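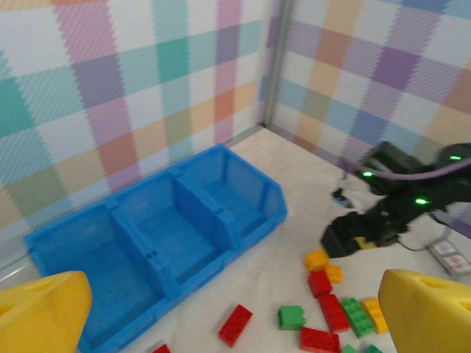

Recogida de demostraciones para el proyecto Dromis
Raquel Torres y Gonçalo Valente. Tutora: Lurdes Cunha

3. Datos

La tarea consiste en clasificar ladrillos de juguete rojos, verdes y amarillos en una cubeta azul de tres compartimentos, algo que un niño resuelve sin tutora. En mayo grabamos más de 1,000 episodios teleoperados y descartamos 66, casi todos de Gonçalo, que insiste en que el verde «se resbala más».

El papel de cuadros pastel lo eligió Raquel. El modelo no ha opinado.

Cada episodio empieza con los ladrillos esparcidos a mano. Al principio los esparcíamos con demasiado orden y la política aprendió nuestras manías. Reservamos 160 episodios para validación.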